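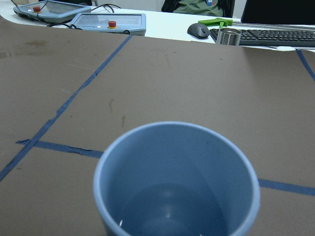 Light blue cup on the taped cardboard work area, with the two teach pendants on the desk behind.

Visit report: Ovance robot handling lab, June

Five of us from the Trulness user group went to see how Ovance runs its small robot cells. Our own site has two arms going in before the end of the year and we wanted to look at working rules more than at hardware. The visit lasted from 9.30 until mid-afternoon.

Ovance rents the upper floor of a former print works on Figueiredo Street. The lab takes up 266 square metres of it, with offices at one end. Visitors sign in, get a fifteen-minute safety talk and are given a card with the site rules. The card fits on one side of A5 and we were allowed to keep it.

Working area

The bench we spent longest at is used for cup handling. The arm works over a big sheet of brown cardboard, with lines of blue painter's tape stuck on it. The rule is that tape lines are for people as much as for the program. An operator should be able to see from the desk which section an object has been put in. Lines are checked at the start of each shift and any piece that has lifted is pulled up and laid again. Wrinkled or torn tape is allowed as long as it is flat and the line can still be read. We asked about marks on the cardboard and were told that stains and scuffs are left alone, and that the sheet is replaced after 300 hours of running or when it bends.

We had a longer talk about loose items. The written rule is that nothing stands on the board except the object being handled. Things on the desk side are a matter for the operator, and Ovance admitted that this is the part of the rules people argue about most. Their last internal check raised 18 points across the floor, most of them to do with drinks, bags and cables near the far edge of a board. They are thinking of a second tape line to mark where the desk ends and the cell begins. We think that would be worth copying.

Pendants and stops

Where there are two pendants on one desk, Ovance asks that both are kept face up with the red stop button clear. Nothing goes on top of them, including paper. Each pendant must be labelled with the arm it belongs to, and the stops are tested one at a time before the first run of the day. The result goes in a paper log kept at the bench. One of our group asked what happens if a test is missed. The answer was that the arm stays off until it has been done and signed, whatever the time.

Cables are to be run away from the operator's side where possible. Staff said this is hard to keep to with handheld units, as they get picked up and put down all day.

Speed and reach

For setting up, arms are held to a reduced speed and one person has the pendant. Nobody else may reach over the board. For normal running, staff must stay at least 800 mm back from the edge of the board, and the floor is marked to suit. The distance was set after a risk assessment for these benches and Ovance were clear that we should do our own and not borrow the number.

Paperwork

All of this sits in a document called the Visberg sheet, after the project it was first written for. It runs to over four pages now and new starters sign it after a week on the floor. Changes are made in pencil on the bench copy and typed up once a month.

Points to take back

We will draft a one-side rules card for our own visitors. We also want the stop test log in place before the first arm is switched on. The question of what may be left on the desk needs a proper discussion with the operators, and it is down for our next meeting.

Tea and sandwiches were provided. Parking is at the rear and the barrier code is given at sign-in.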